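Last updated 2019-02-06

# Tray liners: common questions

**What sizes do you stock?**

Two. The Florno fits our larger trays and the Daza fits the smaller ones. Both are plain white with no print.

**How many come in a pack?**

The Florno comes in packs of 500 and the Daza in packs of 700. We don't split packs.

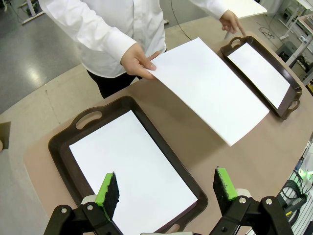 If you need both sizes, order them together and you pay one delivery charge. Mixed orders leave from our Tinddale store, usually the next working day.

**Can I trim a liner to fit a tray from another supplier?**

Yes. Measure the flat bottom of the tray, not the rim, and cut the sheet slightly under. A liner that rides up the sides tends to slide when the tray is carried.

**Are they greaseproof?**

No. They are ordinary paper and will take crumbs and small drips. For chips or anything oily, ask for the Skundale greaseproof sheet – it costs more and comes in one size only.

**How should I store them?**

Flat, dry and in the wrapper until needed. Sheets left near a dishwasher will curl.

**Can used liners be recycled?**

Clean ones can. Food-stained paper is often refused, so check with your council.

- Lay one sheet per tray, inside the rim.
- Change the sheet after each customer.

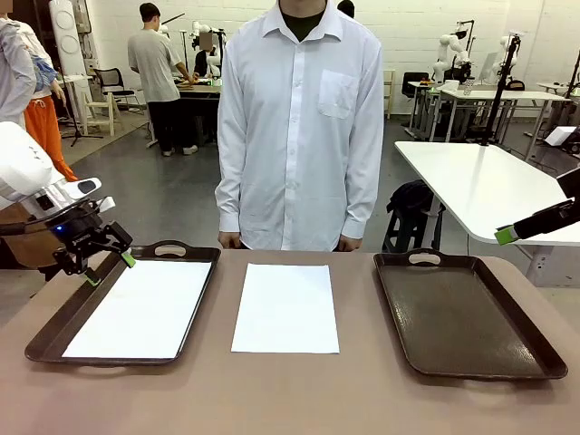 ## Orders and returns

**Is there a discount for larger orders?**

Cafes that took 1200 sheets or more in December keep the lower price until the end of March.

**Can I send packs back?**

Unopened packs, within 30 days. You pay the postage – unless we sent the wrong size.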